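Can a robot do the fiddly jobs round the house or workshop yet?

Posted by Shagufta Lodhi in Home & Workshop, Westside Neighbours Help

Hello all, I hope somebody can settle this for me. My dad is 58 and runs a little repair bench in Pellville — lamps, sewing machines, the odd toaster — and his hands aren't what they were. My brother keeps telling him that in a year or two he'll be able to buy a machine to sort screws and put the small parts back, and that it'll do the washing-up as well while he has his tea. Dad half believes him and has put off looking for a Saturday lad (or lass!). Is any of it true? I don't mean a robot hoover, we've got one of those and it gets stuck under the sideboard.

4 replies hidden, 2 shown

mughal_mender
No. Get the lad. My dishwasher can't even do a porridge pan.

Trinh Lò
Hello Shagufta, what a nice thing to be asking on your dad's behalf. I spent 18 years on the packing line at Zorer, so I've worked next to machines most of my life, and I'd say your brother is right about the direction and wrong about the date. A machine that does one job in one place, with everything fed to it the same way up, is old news and will run all night. A drawer of mixed screws is another matter, as is a sink with a wet glass under a frying pan. The hard part is getting hold of a small thing that's lying any old how, turning it round and setting it down where it belongs, and your dad does that 60 times before lunch without thinking.

People are working on exactly that with proper fingered hands, and pegs and little blocks on a board are a good place to begin.

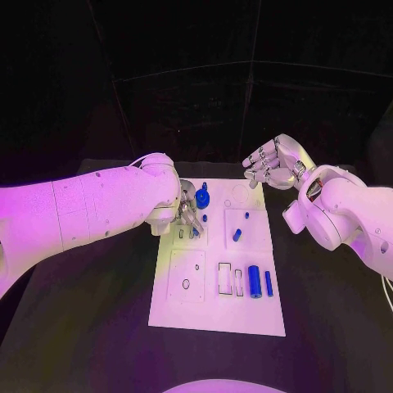
mughal_mender wants to know what any of it would cost, and whether it would be quicker than a teenager at 20 minutes a lamp. I couldn't tell you the price, I'm afraid, but I'd back the teenager on speed, and on hearing that a motor sounds wrong. If your dad's fingers are sore now, I'd start with a magnetic tray and a good clamp lamp — they made a world of difference to me — and do ask at the college in July, when the young ones are looking for work.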